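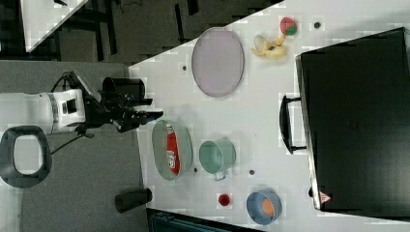
Can a machine clear a kitchen table yet? (long, sorry)

soggybiscuit94
Posted Sunday, 7.40 am

My sister-in-law has started saying she won't buy another dishwasher because "in a couple of years the robot will just do it". I mend kitchen appliances for a living, so I've got opinions, but I'd like to hear from people who've worked near an arm. Not the vacuum things. I mean picking up a plate, a bottle and a cup off the same table and putting each one where it goes. Are we close? I'd have said we're miles off, but I said that about self-checkouts too and look at me now, bagging my own leeks.

brackenfold
Posted Sunday, 8.15 am

Closer than you think! We put an arm in at Nollgate last November for tipping parts out of trays and it's been brilliant. It does 3000 lifts on a good shift and I've only had to rescue it a handful of times. If it can do brackets all day I don't see why it can't do cutlery.

soggybiscuit94

Because the brackets are all the same bracket, surely? My kitchen has never had two of the same thing in it on the same day.

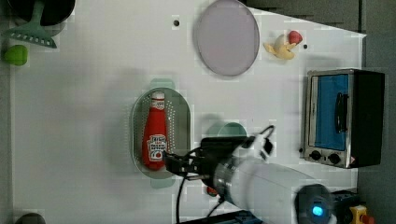
Re: Grippers and picking

tidewrack
Posted Sunday, 9.02 am

Agree with soggybiscuit. I did a year on the packing line at Clira and the two-finger gripper was what held us up, far more than the clever software. Take a sauce bottle lying down in a colander. You or I would grab it round the middle without looking. Two fingers have to come at it from the right side and miss the colander's edge, then close hard enough to hold the bottle. And if somebody's put it down the other way round it's a fresh problem. We used to keep a list of things it hated. Cling film was top, then anything with a floppy handle.

brackenfold

Floppy handles, fair enough. But a year ago it couldn't have tried the bottle at all, could it? You lot want it perfect before you'll say well done.

tidewrack

I want it to be quicker than my nan, who is 94 and has one good wrist.

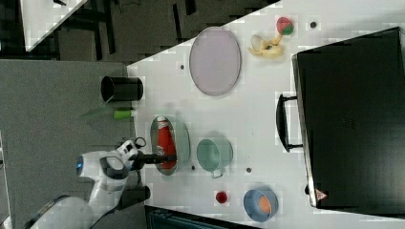 noemi_esposito
Posted Sunday, 11.30 am

Noemi Esposito here, I use my own name on here as I always have. I run the stores at Testell and I've been asked to say whether we should get an arm for sorting returns, so I've been thinking about little else. What bothers me is the mix of sizes. Our returns come in like a house move, and if you set a little red cup and a big black suitcase on one table, I can't see the same pair of fingers being any use for both. The cup, maybe. The suitcase has a handle on the side, so perhaps it could drag it, but lifting is another matter. I've got 200 lines on the returns list and I reckon an arm would manage some 20 of them without a person standing next to it. The salesman had a much nicer number - I asked him to come and show me with our own stuff and he's gone a bit quiet.

brackenfold

You'd start with the easy ones though, and let your people do the big lumps. That's how we did it.

noemi_esposito

Then I've still got the same people plus an arm to look after. I'm not against it, I'd just want to see it do a whole Sunday's worth before I sign anything.
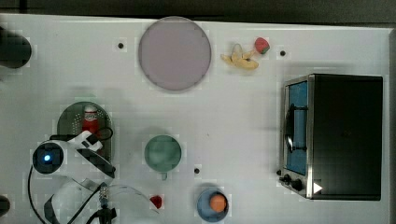 Sauce bottle, colander, plate and fruit, with the arm at work.

gallagher_shed
Posted Sunday, 2.10 pm

I'm with brackenfold, mostly. Everyone goes on about grabbing things but for me the harder bit is knowing what "tidy" means. Does the banana go in the bin or in the bowl with the orange? My kids can't answer that and they've had years of training (and shouting). Once you tell it where each thing lives, I think a slow, patient arm could put a table straight overnight while you're asleep. I wouldn't care if it took four hours.

soggybiscuit94

I'd care if it was four hours of clanking under my bedroom.

tidewrack

And you'd still have to load the dishwasher, so tell your sister-in-law to buy one.

soggybiscuit94

Forwarding her that now. Noemi, do come back and say if the salesman turns up, I'd love to know what he makes of the suitcases.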